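5.2 Checking the Grasp Planner

Complete this check after each update of the Billby control software.

1. Open the Planning tab and load the tableware task file.
2. Confirm that the wrist view and the workspace view both refresh.

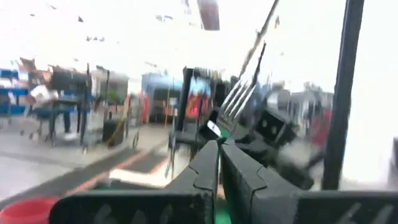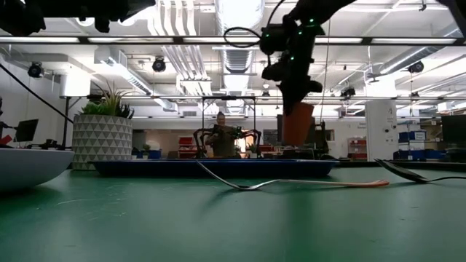
3. Set the speed limit to 15 percent and select Dry Run.
4. Review the planned path. If the planner returns code 213, reload the task file and repeat step 3.
5. Select Execute and keep one hand near the stop button.

Note: Thin items such as forks may need a lower grasp height. Adjust the value under Object Settings in steps of 2 mm.

CAUTION: Do not change the camera calibration while a path is active. The planner does not update its object positions until the path ends.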